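Halemach Community Help
Simulation packages — Before you buy

Is the Halemach kitchen package worth it for a two-arm robot?

Posted by pell_workbench
2026-08-14

Hello all. We are a small workshop and we are thinking to buy the kitchen package for the Halemach simulator. The price on the page is 300 for one seat and one year. Before this I used only the free tabletop world, where one arm stands on a block and moves cubes, so my experience with rooms is small.

Our plan is to practise clearing and laying a counter with a two-arm robot, and later to move the same control program to the real machine, which we will have in June next year if the supplier keeps his word. I took the trial and drove the robot with the keyboard, first slowly, then with the Domance hand controllers which a colleague lent me. The view from the robot is what I work with most of the time.
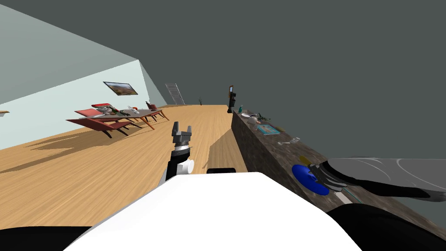 Trial version, robot's own view at the counter. Right gripper on the blue ring, left gripper open.

I like how the room looks. There is a stone counter, a dining table with red chairs, plants, and so on, and this is much closer to our real task than cubes. But I have three doubts.

First, the view in my trial is tilted very strongly to the side. I did not find where this is set. Is it a fault of the package, or did I do something wrong?

Second, when I grip the blue ring I cannot judge if the grip is good. The fingers are dark, the arm is dark also, and from this side a large part of the counter is behind the arm. Does the full version give some number for the grip force?

Third, can I put my own objects on the counter? Our real job has cups with a handle, and I would not like to pay for a year of somebody else's dishes.

Thank you for any advice, also if the advice is not to buy.

tamsel_r
Member, 222 posts

I have had the package for one year and I have renewed it, so you can guess my opinion, but it is not without problems.

About the tilt: please check the camera roll before you blame the package. The setting is in the viewer panel under "Mount", and it keeps the last value even when you load a new room. With hand controllers it is easy to change it by accident, as the same button which resets the wrist also turns the camera if you hold it long. I lost a whole afternoon to this. Put the value to zero and save the room again. If you do not save, the old value comes back.

About the grip: yes, the full version has a contact window. It shows the force on each finger as a line, and you can write it to a file. In the trial this window is closed. For ring-shaped things I would look at both lines together, because one finger can press hard while the other touches almost nothing, and in the picture it looks the same. I also add a second camera over the counter, a little behind the robot. Then the arm does not hide the work. It costs some speed, and on my old computer the simulation goes down to 19 pictures per second, which I still find acceptable for slow tasks.

About your own objects: it is possible. You import the shape, then you must set the weight and the friction by hand. The default friction is too high in my opinion. Everything sticks to the fingers and you become too optimistic. I lowered mine until the simulated cup slipped as often as the real cup did — this took several evenings, but after it the results were worth something.

One thing to complain about: the manual for the kitchen is much shorter than the manual for the tabletop world. You will need this forum.

oddbracket
Member

Jamness has a kitchen too and it is cheaper. Never tried the two-arm one. Looks good in the video.

korvin_lathe
Member, 20 posts

I have used both, so I can add a little to the answer before mine.

The Jamness kitchen is cheaper, this is true, but when I had it the robot base was fixed in front of the counter. If you only want the counter, it can be enough. If you want that the robot goes also to the dining table, take Halemach. In my work the carrying between the two places was the difficult part, more difficult than the gripping.

For cups with a handle look at the Tagle object set. It loads into Halemach without conversion, and the handles are really open, so a finger can go through. In some free models the handle is closed by the collision shape, and you wonder for a long time why the finger stops in the air.

I would also ask the sales desk for a longer trial with the contact window open. They gave it to me when I wrote what I wanted to test. Try your own cup in it, with low friction, and decide after this.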